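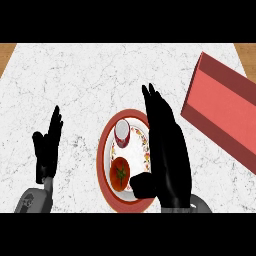 Hutton Street Tenants' Association
Minutes, May 7, 2025

Radu Iordache in the chair. Apologies from 3B, who sent them by shouting up the stairwell.

1. Minutes of the last meeting. Approved, after "heated exchange" in item 4 was changed to "exchange."

2. Money. The balance stands at $2,160. The bill from Linodau for the boiler was $390, against a quote of $374. Radu asked what the extra $16 bought us. The invoice says "sundries." He will write to them again, in a firmer tone.

3. Laundry room. The sign-up sheet has been replaced, the old one having acquired comments. Slots stay at two hours. A motion to allow swaps passed 9 to 4. A motion to define "swap" ran for 20 minutes and was put off until August.

4. Front door. The Otora lock sticks when it rains. Mrs. Hodoroagă has a method involving the hip and offered to teach it. The meeting thanked her and voted to call a locksmith anyway.

5. Bicycles. The green one on the second landing still has no owner – or none willing to say so in front of the others. It goes to the basement at the end of the month.

6. Other business. 5A asked whether the roof is open this summer. The landlord says no. 5A asked that the minutes show disappointment. They do.

Closed at 8:50. Next meeting in August, same room, bring a chair.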